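Swapping grippers on the kitchen arm

I have had the Grostik gripper on the arm since July and finally took it off to try the Quintela one. Both bolt to the same wrist plate, both run from the Vutico controller, and both are parallel grippers with two fingers. I expected a short evening. I started after dinner and went to bed at 1915 lines of log and one stripped screw.

The Grostik is the simpler of the two. It opens wide, closes at one speed, and reports a position that is good enough for boxes and mugs. Its fingers came with soft pads, and I went through two sets of those. The pads are great on dry plastic and poor on anything smooth and round. With knobs it would close, seem fine, and then let the thing rotate as soon as the wrist turned.

The Quintela has a force setting you can change in the middle of a move. That was the reason I bought it. The manual gives the setting on a scale that goes up to 2000, with no units anywhere, so I spent the first hour closing it on a folded towel and writing down what it felt like. I settled on 724 for kitchen things. Lower than that and a lid tips when I lift it. Higher and the motor gets warm if I hold for long.

The fingers are the other difference. I fitted plain black wedge ones for now. They are wide, so they block a good part of the wrist camera's view at the bottom corners, and I had to move my approach point up a little to keep the target between the tips. With the Grostik I never thought about this — the fingers were thinner and the camera sat higher on its old bracket.

Glass is still the hard part. My detector likes edges, and a clear pot lid gives it edges from the rim, from the reflections, and from whatever is underneath. I stopped asking it to find the lid at all. It now looks for the knob, takes the middle of that, and comes straight down. I also turned off auto exposure on the camera, and the picks got more repeatable right away (I should have done that with the old gripper too, so the comparison is not totally fair).

For now the Quintela stays on. It is louder, it weighs more, and the cable comes out on the wrong side for my setup. I still have to print a new cable clip and find a replacement for that screw. Lids and bowls are next, then I will go back to mugs and see if the same force setting works there.
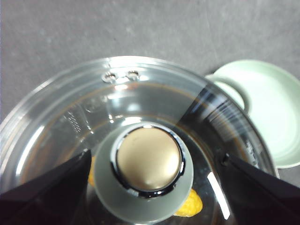
Zukitz: Did you try the old soft pads on the Quintela fingers? I run mine at a lower force with pads on and it holds round knobs fine, but I had to redo the zero position after gluing them.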